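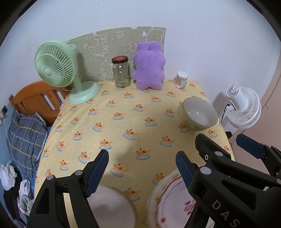
Souad Ezzat
Responsable de habitaciones, Residencia Plomumetti

4. Despejar la cama y cambiar la sábana bajera

Este apartado se aplica a las camas arrimadas a la pared, con cabecero de listones. El juego de verano lleva la bajera amarilla de animalitos en barca; el de invierno se explica en el apartado 5.

Antes de empezar

Tenga a mano una bandeja, una caja de cartón y la bajera limpia. Los juegos están en el armario Rutden del pasillo, estante 8.

Procedimiento

1. Apague los ventiladores y desenchufe el de sobremesa. Tire de la clavija, nunca del cable.

2. Retire primero la vajilla. Ponga el plato de borde ondulado y el cuenco en la bandeja, sin apilarlos, y llévelos a la cocina.

3. Pase a la caja los botes de cristal y el envase de bastoncillos. Compruebe que las tapas están bien cerradas antes de levantarlos.

4. Recoja el cable del ventilador de sobremesa en vueltas amplias y coloque el aparato en el suelo, de pie sobre su base.

PRECAUCIÓN: No deje el ventilador en marcha encima del colchón. La base se hunde en la tela y el aparato puede volcar.

5. Deje los peluches en la silla. Si hay que lavarlos, anótelo en la hoja de lavandería; no van con la ropa de cama.

6. Separe la cama de la pared lo justo para meter el brazo. Sujete antes el panel de tela de los elefantes para que no quede pillado al volver a arrimarla.

7. Suelte las cuatro esquinas de la bajera, empezando por las del lado de la pared, y enróllela hacia el centro.

8. Pase el cepillo por el colchón y por los huecos del cabecero.

9. Coloque la bajera limpia: primero las dos esquinas del cabecero, después las de los pies. Alise con la mano abierta y arrime la cama.

Nota: si una esquina se suelta al sentarse, la sábana es de la talla pequeña. Devuélvala al armario y pida a Arwel Wogan la talla correcta.

Volver a colocar las cosas

Los peluches pueden volver a la cama. Los botes y los bastoncillos van a la balda Stovora, referencia 141 -- no al borde del colchón. El ventilador de sobremesa va a la mesilla, con el cable por detrás.

El ventilador de la pared no se mueve. Si el cable cuelga demasiado cerca de la cama, avise a Jeanie Chisholm y no lo sujete con cinta adhesiva.

Lavado de la bajera: véase el apartado 6.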